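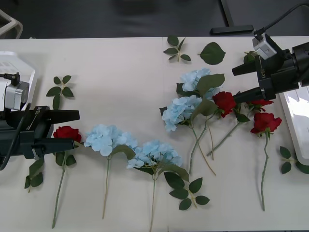
3. The Build

3.1 Workspace and arms

The cell was assembled in one bay of the Joltside shared workshop, on a table that other members also use for sewing and light assembly. This set the first constraint on the design. Everything had to come off the table and go back on it without a full day of alignment, and nothing could be bolted through the top.

Two arms are mounted on opposite sides and work inward over the same area. We refer to them as left and right from the point of view of the overhead camera, and the same convention is used in the logs and in Figure 1. Both arms were bought used and came with their original controllers. The joint gearing was in fair condition. The right arm had play in the wrist that we reduced by replacing one bearing and shimming the housing, but did not remove. At full reach the remaining play moves the fingertips by 4 mm, measured with a dial gauge against a fixed block.

The bases sit on clamps with rubber pads. Clamping gave enough stiffness at the speeds we use, which are low. Above a quarter of rated speed the tabletop itself begins to flex, and a stiffer clamp would not help with that.

Figure 1. The table during the flower task, as seen by the fixed camera. The two grippers reach in from the left and right, each with a camera module mounted on top. Red roses, light blue hydrangeas and loose leaf sprigs lie across the white surface.

3.2 Grippers and cameras

Each gripper has two fingers, driven in parallel by a single motor. We kept the stock fingers for the first month and then made a longer set in the workshop. The longer fingers reach past the head of a flower to the stem, which matters when blooms lie close together. They also bend more under load, so the closing force had to be lowered and the grasp test rewritten to use motor current in place of finger position.

The camera modules are mounted on top of the grippers and look toward the fingertips. Cable routing took more time than any other part of the mechanical work. A straight connector on the left module fouled the forearm whenever the wrist rolled, and after the second broken plug we changed it to a right-angle type (visible in Figure 1). The cable on the right arm is left in a wide arc. It looks untidy, but shorter runs pulled the connector loose at the end of the arm's travel.

The third camera is fixed and covers the table. It is used for choosing the next object and for checking the result of a move. The gripper cameras are used only in the last part of the approach.

3.3 Software

Control runs on Velum, a small scheduler written for this project. It keeps one queue for each arm and one shared record of which part of the table is in use. An arm must claim a region before it enters and release it after it leaves. The rule is simple and it wastes time, because an arm that is only passing over a region still holds it. We tried a finer scheme based on predicted paths and went back to regions after two collisions between the grippers, one of which cracked a camera housing.

Object detection uses a network trained on 400 labeled pictures, all taken on this table by the fixed camera. Labels were given for flower heads, stems and loose leaves. Stems were marked as lines running from the base of the head to the cut end – a box around a stem lying at an angle contains mostly table, and the first detector, trained on boxes, was of little use for grasping.

3.4 The flower task

Earlier trials used wooden blocks and pens, and both arms handled these well enough that the results told us little. Artificial flowers were chosen as the next set of objects. They are light, they do not wilt under the workshop lights, and they differ from each other in ways that matter to a gripper. The stem of a rose is long and thin. The head of a hydrangea is wide and soft, and large leaves can lie over part of it or over the stem below.

In each trial the flowers and leaf sprigs are spread over the table by hand. The arms then sort them by kind. Roses are taken by the stem, a short distance below the head. Hydrangeas are also taken by the stem where it can be seen, and otherwise by the side of the bloom. Loose leaves are left until last.

Three layouts caused most of the trouble. When two hydrangeas overlap and their stems cross, the detector tends to join the upper part of one stem to the lower part of the other, and the gripper closes between them. When a head lies directly under the fingers, as at the left of Figure 1, the fixed camera may have no clear view of the grasp point and the approach depends on the gripper camera alone. And sprigs near the edge of the table may fall partly outside the fixed camera's view. The planner treats these as unreachable, even where an arm could pick them up.

Of the 11 layouts in the first series, 7 were completed without a person stepping in. The other four stopped on crossed stems. We added a step in which one arm lifts the upper flower by its head and sets it down clear of the pile before sorting starts. This step is slow and is used only when the detector reports a crossing.

3.5 Safety in a shared room

The workshop is open to other members while the cell is running. A stop button is fixed at each end of the table, wired in series with the motor supply and independent of Velum. Speed is capped in the controllers as well as in software. After any stop, both arms hold position until the queue is cleared by hand and the home position of each arm has been checked against its mark on the table.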